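프룰트홀름 병 정리 셀

프룰트홀름 병 정리 셀(현장에서는 그냥 '병 셀')은 6축 협동로봇 한 대와 두 손가락 그리퍼 하나로 투명 플라스틱 물병을 집어 흰 통에 옮겨 담는 소형 자동화 셀이다. 이 문서는 셀의 구성과 설치, 일상 점검, 고장 수리를 다룬다. 위키 양식대로 딱딱하게 써 보려고 했는데 두 문단 만에 포기했고, 제가 두 해 가까이 붙어서 돌본 기계라 그냥 제 말투로 적습니다. 고칠 데가 보이면 편집해 주세요!

개요

셀의 목적은 단순해요. 테이블에 누워 있는 병을 집어서, 뚜껑이 열린 통 위로 가져가, 놓는다. 끝입니다. 그런데 투명한 물체를 누운 채로 집는 게 생각보다 까다로워서(비전 쪽 하시는 분들은 지금 고개를 끄덕이고 계실 듯) 이 간단한 동작 하나에 설정 항목이 꽤 많이 딸려 있어요. 로봇 제어 쪽은 Voto 제어 프로그램이 맡고, 병 위치 추정은 Ikton 모듈이 합니다. 받침대와 테이블 프레임은 Lefèvre에서 제작한 것을 씁니다.

구성

로봇은 흰 원통형 받침대 위에 올라가 있고, 테이블은 그 앞에 붙여 둡니다. 테이블이 흰색 무광이라 처음에는 투명한 병이 배경에 묻힐까 걱정했는데, 라벨과 파란 뚜껑이 의외로 좋은 단서가 돼 줘요. 라벨을 벗긴 병을 넣으면 인식률이 뚝 떨어지니까 시험할 때는 라벨이 붙은 병부터 쓰시길 권합니다.

통은 경첩 달린 뚜껑이 있는 것을 쓰고, 운전 중에는 늘 열어 둡니다. 뚜껑이 팔 쪽으로 기울어 있으면 안 되고, 로봇에서 먼 쪽으로 젖혀져 있어야 해요. 저는 이걸 한 번 거꾸로 놓았다가 손목으로 뚜껑을 친 적이 있어요. 다행히 보호 정지가 걸려서 경첩만 조금 휘었습니다.

설치와 수평 맞추기

받침대 옆 브래킷에 있는 볼트와 너트로 높이를 조절합니다. 순서는 이래요. 너트를 먼저 풀고, 볼트를 돌려 높이를 맞추고, 수준기를 테이블 가운데에 놓고 확인한 다음, 너트를 다시 조입니다. 너트를 조일 때 높이가 살짝 변하니까 조인 다음에 한 번 더 재세요. 저는 매번 이 두 번째 측정을 빼먹고 싶어지는데 매번 값이 달라져 있더라고요...

케이블은 받침대를 따라 아래로 내려서 정리합니다. 팔이 첫 번째 관절을 끝까지 돌렸을 때 케이블이 당겨지지 않을 만큼 여유를 두되, 테이블 위로 늘어질 정도면 과합니다. 케이블 타이를 너무 꽉 조이면 피복이 눌리니 손가락으로 밀었을 때 조금 움직이는 정도가 좋아요.

작업 좌표계 잡기

테이블 모서리가 둥글어서 모서리를 기준점으로 쓰면 오차가 납니다. 긴 변 위의 두 점과 짧은 변 위의 한 점을 찍어서 Voto에서 평면을 만드는 쪽이 훨씬 안정적이에요. 찍은 점은 이름을 붙여 저장해 두세요. '새 점', '새 점 복사본', '새 점 복사본의 복사본' 같은 이름만 남은 파일을 물려받아 본 사람으로서 간곡히 부탁드립니다.

파지 위치 설정

병을 집는 자리는 몸통 가운데, 라벨이 있는 부근으로 잡습니다. 뚜껑 쪽을 잡으면 들어 올릴 때 바닥 쪽이 처지고, 바닥 쪽을 잡으면 플라스틱이 꺾이면서 미끄러져요. 설정할 때는 그리퍼를 연 상태로 병 바로 위까지 내려서 손가락 방향과 병의 축을 눈으로 맞추고, 그다음에 저속으로 닫아 봅니다. 빈 병은 힘을 조금만 세게 줘도 찌그러지기 때문에 파지력은 가장 낮은 값에서 시작해 한 단계씩 올리세요.
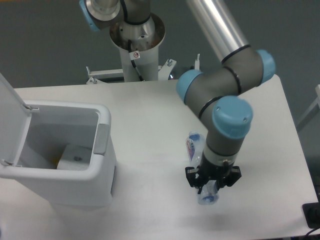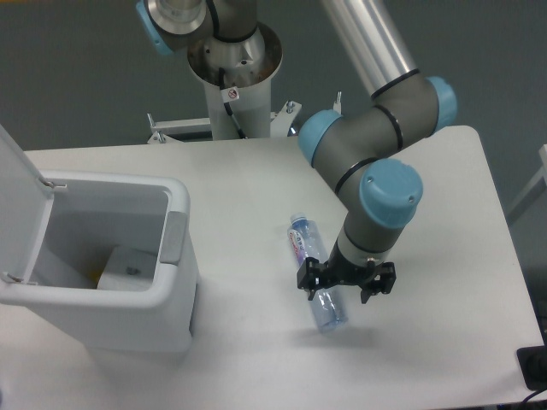 첫 번째 사진은 그리퍼가 병을 물고 있는 자세, 두 번째는 손가락을 벌린 채 누운 병 가까이에 가 있는 자세.

접근 높이와 속도

접근점은 병 위로 76mm를 기본으로 둡니다. 이보다 낮으면 이웃한 병을 건드릴 수 있고, 높으면 내려오는 시간이 아깝죠. 병을 잡은 다음에는 반드시 수직으로 먼저 들어 올리고 나서 옆으로 움직이게 하세요. 대각선으로 바로 빼면 통의 테두리에 병 끝이 걸립니다. 잡힌 병은 기울어져 있는 경우가 많아서, 아래로 튀어나온 길이까지 계산에 넣어야 해요. 이걸 모르고 그리퍼 끝만 기준으로 경로를 짜는 분이 정말 많습니다(저도 그랬고요).

놓는 위치는 통의 안쪽 벽에서 충분히 떨어뜨립니다. 통 안에 이미 무언가 들어 있으면 병이 튕겨 나올 수 있으니 놓는 높이를 조금 낮추세요. 그렇다고 손가락이 테두리 아래로 깊이 들어가게 하면 열릴 때 벽을 밀어서 통이 움직입니다. 미끄럼 방지 패드를 통 밑에 까는 방법도 있는데, 저는 테이블에 자국이 남아서 그만뒀어요.

일상 점검

아침에 전원을 넣기 전에 손목 쪽부터 봅니다. 그리퍼를 손으로 잡고 살짝 비틀어서 유격이 느껴지면 그날은 좌표를 믿지 마세요. 다음으로 관절 캡의 나사를 확인합니다. 하늘색 캡은 플라스틱이라 나사를 세게 조이면 금이 가요. 손으로 돌려서 멈추는 데서 아주 조금만 더 조이면 됩니다.

파지 횟수가 1,000회를 넘을 때마다 손가락 안쪽 면을 알코올로 닦습니다. 라벨 접착제가 조금씩 옮겨 붙는데, 눈에는 잘 안 보여도 만져 보면 끈적해요. 접착제가 쌓이면 그리퍼를 열어도 병이 한쪽 손가락에 붙어서 늦게 떨어집니다. 2,000회쯤에서는 손가락 링크의 나사와 핀도 같이 점검하고요.

은색 튜브는 마른 천으로만 닦아 주세요. 반들반들해서 손자국이 잘 보이는데, 그렇다고 광택제를 쓰면 조명이 더 강하게 반사돼서 Ikton 쪽 인식에 헛것이 잡힙니다. 진짜예요. 튜브에 비친 조명을 병으로 인식하고 로봇이 자기 팔꿈치를 잡으러 가려다가 경로 오류로 멈춘 적이 있어요.

자주 생기는 고장

병을 잡았는데 '파지 실패'가 뜨는 경우. 대부분은 그리퍼가 고장 난 게 아니고 닫힘 폭의 판정값 문제입니다. 얇은 병은 눌리면서 예상보다 폭이 좁아지니, 판정 하한을 2mm 낮춰 보세요. 그래도 같으면 손가락의 영점을 다시 잡습니다.

병이 자꾸 한쪽으로 돌아가는 경우. 두 손가락이 병에 동시에 닿지 않는 상태예요. 먼저 닿은 쪽이 병을 밀어서 굴립니다. 그리퍼 중심을 병의 축에 다시 맞추고, 닫는 속도를 절반으로 줄여 보세요.

오전에는 잘되다가 오후에 안 되는 경우. 이건 꼬박 한 주를 헤맸습니다. 범인은 창으로 들어오는 햇빛이었고, 9월에 해가 낮아지면서 투명한 병의 하이라이트 위치가 달라진 거였어요. 블라인드를 내리고 노출을 고정하니 끝났습니다. 기계를 다 뜯기 전에 커튼부터 확인하세요!

손가락 교체

전원을 내리고, 그리퍼가 열린 위치에 있는지 확인한 뒤 작은 나사부터 풉니다. 왼쪽과 오른쪽 부품이 비슷하게 생겼으니 풀기 전에 마스킹 테이프로 표시해 두는 게 좋아요. 새 손가락을 끼운 다음에는 나사를 전부 가볍게 건 상태에서 한 번 닫아 보고, 두 끝이 나란히 맞으면 그때 조입니다. 하나씩 끝까지 조여 나가면 십중팔구 비틀어져요.

교체 후에는 툴 중심점을 다시 측정하고 빈 동작으로 한 바퀴 돌립니다. 예전 값을 그대로 불러와도 돌아가기는 하는데, 통 테두리 근처에서 몇 밀리가 어긋나는 걸 나중에야 알게 됩니다.

같이 볼 문서

투명 물체 인식
Voto 좌표계 설정
Ikton 노출 고정
Lefèvre 받침대 수평 조절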